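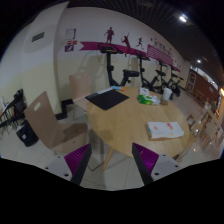
What does the new release of the Fledari planning software change?

It lets the planner choose a fresh path while an arm is already moving, so that a movement no longer has to be stopped and started again when something on the work surface is shifted.

Vondberg has released the second major version of Fledari, its motion planning software for robot arms and grippers. The release was announced in December and is open to all existing licence holders at no further charge.

Earlier versions worked out a full path before each movement and held to it until the end. If the perception module reported a change, the arm came to rest and the path was worked out afresh. The new version checks the remaining part of the path every 60 milliseconds and replaces only the section affected.

Katsuhiko Yagi, head of software at Vondberg's Ichikawa office, said the work had taken longer than planned. "The planner and the perception module were written by separate teams and kept separate clocks," he said. "Most of our effort went into making them agree on what time it was."

The company tested the release on 225 recorded tasks involving household and office objects. It reports that 82 per cent were completed without a full stop of the arm. Tasks involving clear containers remain the weakest group, and Vondberg advises users to keep the slower speed setting for these until a later update.

The release also brings changes to Zusar, the logging tool supplied with the planner. Logs now record the reason for each change of path in plain words, together with the sensor reading that led to it. Files made with the earlier version can be opened but not edited.

Users who have written their own control modules will need to rebuild them before installing the update. A guide to the changed functions has been placed on the support pages. The previous version of Fledari will receive security fixes for a further 2 years.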